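Refreshment Service and Counter Organization Project
Progress report to the Manero Fund
January 14, 2019

1. Purpose of this report

The present report covers the period from the opening of the grant in September to the close of the calendar year. It sets out the work completed on the self-service refreshment counter at Zalholm, the expenditure incurred to date, and the matters on which the Fund's guidance is requested before the second phase begins.

The grant was awarded to improve the way drinks and light food are laid out for visitors and staff in the building. The original application identified two difficulties. Items were placed on the counter in no fixed order, which slowed service at busy times, and prepared food was often set down close to bottled drinks, with no tray or basket assigned to it. Both difficulties have been addressed in the first phase, although the second remains open in part.

2. Work completed

A standard layout has been agreed and is now in use on the trial table. Each type of item has an assigned holder, and each holder has an assigned position. Bottled drinks are kept in clear acrylic so that stock can be checked without lifting anything out. Trays are plain and light in color, and are kept clear until an order is being put together. Staff have been asked to leave open table space around the tray on all sides.

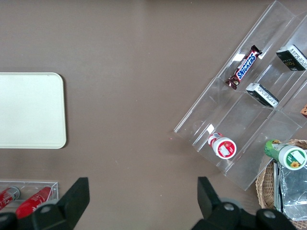
The choice of clear holders was discussed at some length with the building's operations office. Opaque bins were less expensive and had been proposed in the first draft of the budget. They were set aside after the Erkell supply review noted that staff were opening each bin several times a day to see what remained. The additional cost of the acrylic pieces was met from the contingency line and did not affect the total.

A written guide for setting up and clearing the table has been issued. It runs to two pages and covers the order in which items are put out, the cleaning of trays and baskets between uses, and the end-of-day check. The guide was revised once, in response to comments from the evening staff, who asked that restocking be listed separately from cleaning.

3. Use of the counter

Over the reporting period, 3,234 items were served from the trial table. The figure is taken from the daily stock sheets and includes both drinks and food. Almost 365 of these were recorded on days when the Ho meeting rooms were in use for outside events, and the project team intends to report those days separately from now on.

Drinks account for the larger share of the total. The drinks rack holds six bottles on two tiers, three above and three below, and this has proved sufficient outside the lunch period. During lunch the rack has to be refilled, and a reserve is therefore kept in the adjoining storeroom. Food is presented in woven baskets, with sandwiches and similar items set out in small quantities and replaced as they are taken. 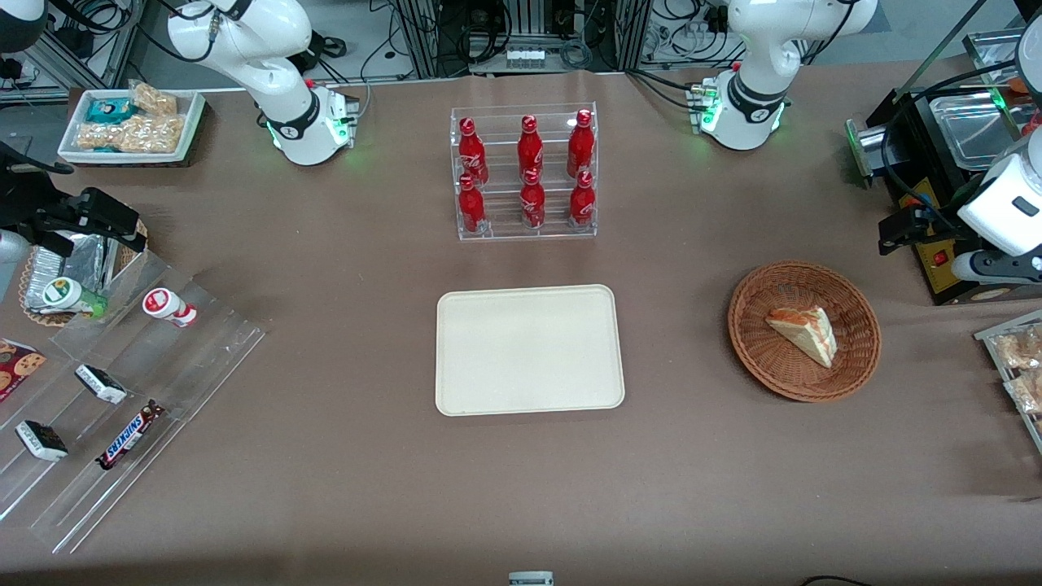
Zalholm Facilities and Visitor Services — Refreshments Team

The table is covered in brown paper. The covering was adopted as a temporary measure while a permanent surface was being priced, and it has been retained because it is easily changed and keeps cleaning time short. The team recommends that it remain in place through the second phase. The sum reserved for a permanent surface — the largest single item still unspent — could then be carried forward.

4. Expenditure

Spending stands within the approved budget. Holders, trays and baskets have been purchased in full. The printing of the setup guide came in below the estimate. No staff costs have been charged to the grant, in keeping with the terms of the award.

5. Outstanding matters

The placement of food baskets has not been settled. Staff on the early shift prefer to have all baskets together on one side, while the evening staff prefer them beside the tray. Both arrangements will be tried for equal periods and the stock sheets compared.

Labels for the baskets have been delayed. The wording has been approved, but the supplier has not confirmed a delivery date.

6. Requests to the Fund

The Fund is asked to approve the carrying forward of the surface allowance into the second phase, and to confirm that separate reporting of event days is acceptable. Copies of the stock sheets and the setup guide are available on request.

Submitted by Audrey-Anne Fehr, Project Lead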